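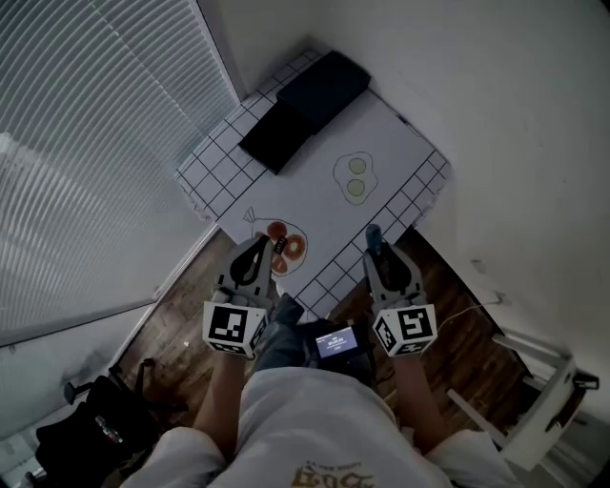
Section 4: Laying Out the Mat and Recording Your First Task

Hi again! If you made it through Section 3, your Movside grippers are charged, both marker cubes are clicked onto their handles, and you've had a snack. I wrote this part after setting up the kit in my own living room more times than I can remember, so it leans toward homes and small offices. If you're in a proper lab you can skip the bits about pets.

Before you start

You'll need the left and right grippers, the head camera, the handheld unit with the little screen, and the printed mat. Wear a plain top with sleeves you can push up (the camera sees a lot more of your shirt than you'd think).

Setting up

1. Unroll the mat on a flat floor, printed side up. Wood or tile is best. Thick carpet works, but the mat ripples and you'll be smoothing it all day.

2. Press out the big wrinkles with your hands. Small ones along the edges are fine -- mine has had them since February and it tracks just as well. Please don't iron it. Hamisi Mussa on our support desk has heard from people who did, and the grid lines smear.

3. Turn the mat whichever way suits the room. It doesn't have to line up with the wall. What you want is the whole plain center within easy reach while you're sitting down.

4. Sit on the floor or a low cushion at one edge of the mat, then put on the head camera and tighten the strap until it stays put when you nod.

5. Tilt the camera down until both hands, both grippers and most of the grid show up in the preview.

6. Pick up the handheld unit and hold the side button until the screen lights up. When you see READY, rest it in your lap with the screen facing up.

7. Take one gripper in each hand. L goes left, R goes right. I know, I know, but I've recorded 50 clips with them swapped and had to toss every one.

8. Hold both grippers out over the mat for a slow count of five so the camera can find the cubes. You'll hear two beeps, one for each side.

Note: If you only get one beep, turn your wrists a little so a cube face points up toward the camera. Fingers wrapped too high on the handle are the usual culprit.

Caution: Keep loose cables away from where your elbows go. A charger lead running across the floor is easy to forget once you're concentrating.

Recording a task

9. Pick a starter task from the Tomar card pack. I like the food ones for beginners! Touch the gripper tip to a printed item, lift, move to the grid border, touch down again. Nothing heavy, nothing fiddly.

10. Squeeze both triggers together to start. Squeeze them together again to stop.

11. Go slower than feels natural. Fengying Song, who tested this guide for me, does her first run of the day at half speed and throws it away.

12. Check the clip on the handheld unit. Code 137 means a cube was hidden for too long, so record that one again. Code 472 means the memory card is nearly full.

Note: Bright window light can wash out the cubes. Closing the blinds partway is usually enough.

Caution: The gripper jaws pinch. It isn't a bad pinch, but keep kids' fingers (and cat tails) well clear while you're squeezing the triggers.

Taking a break

13. Lay the grippers down on their sides with the cubes off the floor. The printed patterns scratch, and a scratched cube needs replacing. The spare pair is part number 568 in the Premitz parts list.

14. Hold the side button until the screen goes dark, then take off the camera. Roll the mat with the print facing out -- folding leaves creases that never quite leave.

Moving clips over to your computer is in Section 5.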